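Hekton Table Arm Kit with Tracked Carrier
Equipment > Teaching and Lab Robots > Small Arms
Page updated March 2024

The Hekton kit is meant for labs and schools which want to start with pick and place work on a normal table. You get one servo arm with gripper and one small tracked carrier with a flat top plate. The arm moves the items, the carrier takes them to the other side of the table.

Price and what to plan for

The kit costs 3000 euros without tax. Please plan also 265 euros for the spare servo set. We recommend to order it together with the kit, as a single later shipment is more expensive. Toy food, bowls and pans are not included. Any toy shop has them, and light pieces are easier for the gripper than heavy ones.

Delivery time is some 77 days from the order. If your budget must be spent before the end of the school year, ask us for an early invoice.

Table space

Plan one full table for each kit. The arm needs free room on all sides, and the servo wires should not lie where the tracks drive. Cable openings in the tabletop are useful for the power line.

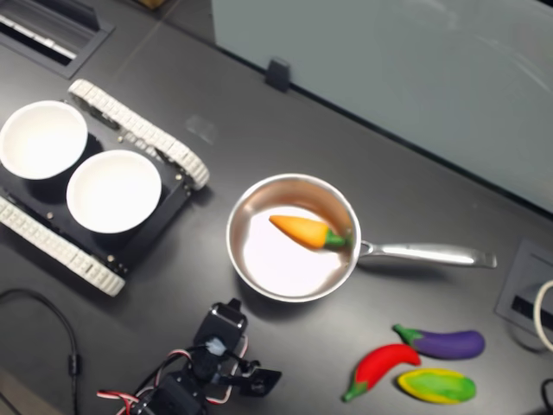

Yin wrote to us that the price of the kit was fine, but the school had forgotten the hours for setup, and next time would put 2 working days for one teacher in the plan. We agree with this and now write the setup time in every offer.

Kit or parts?

Some customers ask if they can buy only the arm. Yes, the arm is sold alone, but the carrier can not be added later at the kit price. If you already own a Jestero carrier, send us the size of its top plate before you order.

Warranty and service

Warranty is for the frame and the control board. Servos are wear parts and are not covered. Repairs are made in our Dremham workshop, and the customer pays the shipping to us.

Ask for an offer
Download the order form
Back to Small Arms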